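Trurkent talk – speaker notes
Merike Rimkutė, Flestton, February 2021

Slide 1. Title only. Skip the biography, they have it in the handout.

Slide 2. Ask for hands: who has a set of plain colored blocks at home or at work? Who has read the claims on the box? Wait for the laugh, if there is one.

Slide 3. The claims. Better math, better language, better focus, all from stacking cubes. I went looking for what stands behind this and found mostly leaflets quoting other leaflets. Read the Cheetham leaflet aloud, slowly. Ask what "supports development" would look like if it failed.

Slide 4. Our own numbers from Cheetham. 62 children, 90 minutes each, spread over the October visits. Say clearly that there was no comparison group. Someone will ask. Better that I say it first.

Slide 5. Color. The Clevar set sells itself on color sorting, and I doubt it matters much. Most of the children sorted by color when an adult asked them to and stopped when the adult left. After that they built towers, or lined the blocks up along the rug. Don't oversell this either – it was one room and one set.

Slide 6. Price. The full set has 326 pieces. I have yet to see a child use more than a small heap at once. Pause here for the school people, who paid for it.

Slide 7. What I would still defend. A block is easy to pick up, easy to see and hard to break. Rounded corners are kinder to feet. That is a modest case and I'm happy with it.

Slide 8. Questions. If the green-before-blue study comes up, say I could not get hold of the data and move on. If they ask what to buy, say one color is fine. Green is fine. Leave the last slide up while people find their coats, and collect the handouts at the door. 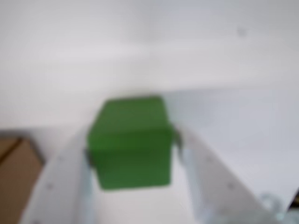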